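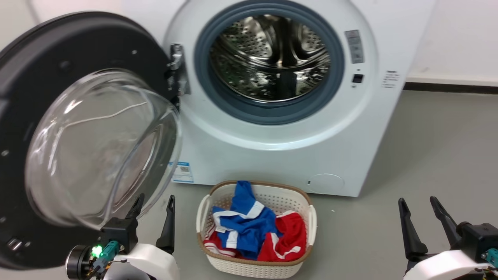 Week two of laundry collection at the Rarthorpe site. Notes as I go, mostly for the people at Trudmont who asked how we're getting our examples.

The task is one line: load the clothes from the basket into the washer. Every episode starts with the drum empty and the door open. Closing the door is a separate task with its own label.

Target is 1,000 usable episodes. We had 541 as of Monday night. Usable means the clothes end up fully inside and nothing is hanging over the rubber seal.

An operator drives both arms for the whole episode. We cap a shift at 40 episodes. Past that the motions get sloppy and the model learns the sloppy motions too.

Between episodes the clothes get dumped back in the basket and crumpled by hand. No folding. We tried folded starts in February and the policy froze the first time it saw a real pile.

Most common failure so far is a grab that takes two garments at once. We keep those if the operator recovers – a second try is worth having in the data. If something lands on the floor and stays there, the episode gets cut.

Clear door glass is hard on the depth readings. Ultow, our labeling tool, lets us flag those stretches, so we flag them and keep the color video.

Someone asked about basket position. It moves a little every episode, up to a hand's width, and gets turned every tenth one.

Next is the Trajkovski set: same washer, towels only. Starting that once the current set is done.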